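De: Qianru Jiang
Para: lista Gallinas de patio
Asunto: Re: Cáscara fina y muda a destiempo
Fecha: sáb 13 junio

Hola a todos:

Respondo a Theresia y de paso cuento cómo lo llevamos nosotros, porque hace dos años pasamos por lo mismo.

Theresia Berchtold escribió:
> Tengo un grupo de gallinas de 88 semanas y desde que empezó el calor
> la cáscara sale fina, con algún huevo que se rompe en el nidal. Comen
> pienso de ponedora y les doy maíz por la tarde. Dos de ellas han
> empezado a perder pluma en el cuello, y me parece pronto para la muda.
> ¿Subo el calcio o es cosa de la edad? ¿Alguien ha probado la conchilla
> gruesa que venden en Sistberg?

La edad cuenta. Con 88 semanas el huevo es más grande y la gallina pone la misma cantidad de cáscara, así que queda más repartida. Eso no se arregla del todo. El calor sí se puede trabajar: jadean, comen menos y el calcio que les llega baja aunque el pienso sea bueno.

Lo primero que yo quitaría es el maíz de la tarde. Llena mucho y no aporta casi calcio. Nosotros lo cambiamos por un comedero aparte con conchilla de ostra gruesa, a libre disposición, y que cada una coja lo que quiera. La gruesa tarda más en deshacerse en la molleja y les dura durante la noche, que es cuando forman la cáscara. No la mezcléis con el pienso, que las gallinas que no ponen también se la comen.

La de Sistberg la he usado. Viene con bastante polvo en el fondo del saco; la paso por un cedazo y listo. La de Vollach sale más limpia, pero el saco cuesta 5 euros más y hay que ir a buscarla.

Sobre las plumas del cuello: antes de pensar en muda, miradlas de noche con una linterna, debajo de las alas y alrededor de la cloaca, por si hay piojillo. Si está limpio, mirad el comedero. Una de las nuestras, Rikia, se peló el cuello entera por meter la cabeza entre unos barrotes demasiado juntos. Cambiamos la rejilla y le volvió a salir.

El agua, a la sombra y renovada a mediodía. Tenemos una malla de sombreo de 2 metros de ancho sobre los bebederos y se nota en lo que beben.

Para quien preguntó en el otro hilo por el libro de Wouters: lo tengo yo, lo dejo en la próxima reunión. El capítulo de la cáscara empieza en la página 58. Es anterior a los piensos de ahora y las cantidades no las seguiría al pie de la letra.

Theresia, si al cabo de unas semanas siguen saliendo finas, dinos qué marca de pienso usas y lo comparamos.

Saludos,
Qianru

Adjunto:

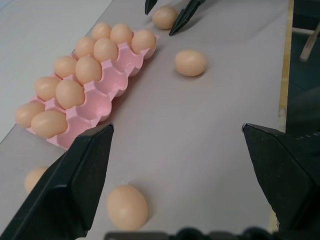 Huevos morenos en bandeja rosa, y algunos sueltos en la mesa.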